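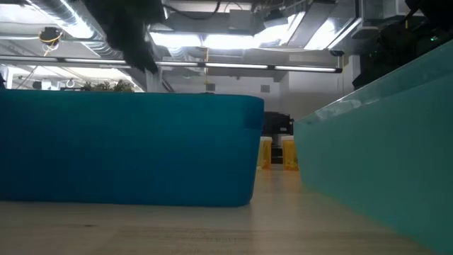 Every February I tell myself I am going to be sensible about theater tickets, and every February I end up with a pile of them on the refrigerator and a calendar that makes my sister laugh at me. It's the programs that are the real trouble, though. I can't throw one out, not even the photocopied kind with the staple through the leading lady's biography, and they have now taken over two drawers and the seat of a perfectly good chair. What I need is a wide blue plastic bin like the one on that pale wooden tabletop for the ones I'm keeping, and maybe a see-through teal one beside it for the ones I could bear to pass along (I already know which of the two would fill up first). Anyway, the newest one going on the pile is from the Grudier Playhouse, and I've been wanting to tell you about it all week.

If you've never been to the Grudier, it's a small house, 208 seats, in what used to be a feed store on the road out to the fairgrounds. The floor slopes just enough to make you watch your step on the way back from the restroom. I first went 22 years ago, for a thriller in which the gun didn't go off and the poor man had to fall down dead anyway, and he did it so well that we clapped him all the way to the floor. I've had a soft spot for the place ever since.

This time it was "The Bratu Sisters," a new play to me, though I gather it has been making the rounds of the smaller theaters. Two sisters run a boarding house by a lake, and one winter a man arrives who says he's their half brother. That's really the whole story. You never do find out for certain whether he's telling the truth, and I've gone back and forth on it ever since. In the car going home I was positive he was a fraud. By breakfast I had changed my mind, on account of the scene with the soup.
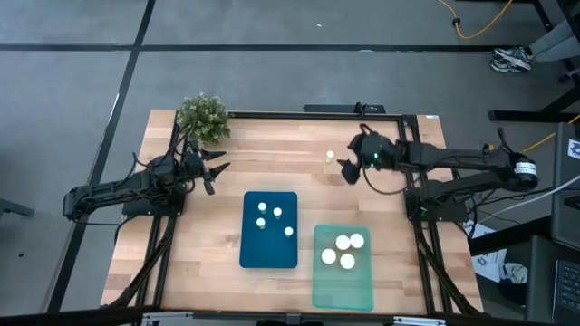

I should explain about the soup. Near the end of the first act the older sister ladles out three bowls and, with hardly a word, he picks the onions out of his and lines them up along the rim. She watches him do it. Then she sits down very slowly, and the lights go. You understand that their father must have done the same thing, and that she has never told a soul. But then of course a clever fraud would have found that out somewhere, wouldn't he? I could have sat through the intermission just chewing on that, except that the Grudier sells lemon bars for charity and there's always a line.

The actress playing the older sister was wonderful. She has one of those voices that doesn't seem loud until you notice you're in the back row and haven't missed a syllable. The younger sister was a bit fluttery for my taste in the first act, lots of hands, but she settled down after the break and had me reaching for my handkerchief during the letter scene. The man himself I thought was just right, polite in a way that made you want to check your purse.

I was less sure about the music. Somebody decided there should be a cello playing under nearly all of the second act, and it was recorded, and it came out of a speaker right over my left ear. When two people are whispering at a kitchen table I don't need a cello to tell me it's sad. The woman in front of me loved it, so there you are.
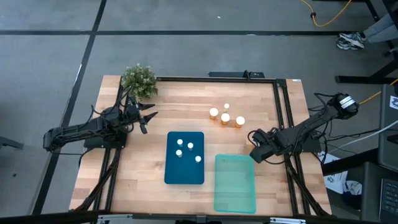

Getting there was its own little adventure. I took the Metix bus, which I recommend if you don't care for driving after dark, but please check the return times before you go! The last one leaves at 10:15 and the play let out at five past, and I don't move at the speed I did when I was 60. I made it, out of breath, with my scarf dragging, and half the bus turned out to be people from the audience. So we had a second intermission on wheels, everybody arguing about the half brother. The driver got interested and asked us to start over from the beginning.

I had supper beforehand at Puretti, on the corner across from the playhouse. They do an early plate on show nights, soup and half a sandwich, and they'll hurry it along if you show them your ticket. I had the tomato. Given what was coming, I'm rather glad it wasn't onion.

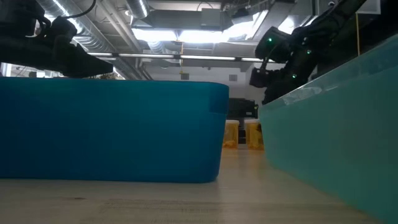
A few practical things, as I know some of you plan your outings from these posts. The show runs through the end of the month. The Saturday matinee is the one to get if you want a seat on the aisle, and the evenings fill up quicker. Doors open half an hour ahead. Bring a cardigan, because the old feed store holds the cold and the heat comes on with a bang (it went off during the letter scene, and bless her, the actress looked up at the ceiling as though the house itself had something to say). Seats are not reserved past row F, and there are 6 steps down to the restrooms with a rail on one side only.

I may go again before it closes. I want to watch the older sister's face during the soup now that I know to look for it, and I want to sit well away from that speaker. If any of you have seen it, do write and tell me what you decided about him. My sister says fraud, no question, and she hasn't even been yet.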